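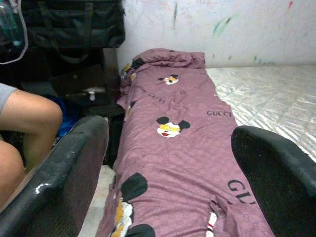
Relatório de progresso - avaliação do kit de pinça Pristell
30 de novembro de 2018

O kit Pristell foi instalado em maio e está em avaliação desde então, com a verba aprovada para a segunda fase. O objetivo mantém-se: saber se a pinça de dois dedos, com a câmara no punho, serve para manusear têxteis domésticos fora da bancada. As tarefas com roupa de cama são agora feitas ao nível do chão, com a manta cor de malva estendida ao comprido entre os dois dedos e um colchão branco acolchoado ao lado. A manta foi mantida no conjunto de teste por ter desenhos grandes de rato e letras pretas "GUCCI", que dão ao software pontos de referência que os lençóis lisos não dão. O tecido do colchão, brilhante e em losangos, continua a ser o mais difícil para a deteção de bordos.

Trabalho feito neste período
Foram registadas 850 tentativas de preensão, contra 800 previstas no plano. A Aliki Zervas reviu os registos e separou as falhas de preensão das falhas de visão. A maior parte das falhas ocorre em pontas enroladas ou amontoadas, onde o programa escolhe uma dobra interior e puxa só uma camada.

Material e assistência
A Goltbridge, que fornece o kit, substituiu um cabo da câmara ao fim de seis dias. O manual continua incompleto na parte da calibração - o Rafail Manolakis escreveu um procedimento interno de quatro páginas, que segue em anexo. Os dedos são fáceis de desmontar, mas a superfície brilhante do dedo esquerdo provoca reflexos na câmara. Pedimos ao fornecedor um par com acabamento mate dos dois lados.

Próximos passos
Repetir a série com toalhas e com roupa de criança. Comparar os resultados com a pinça Druvulov, cujo empréstimo está por confirmar. A decisão de compra fica para depois dessa comparação. Não pedimos reforço de verba.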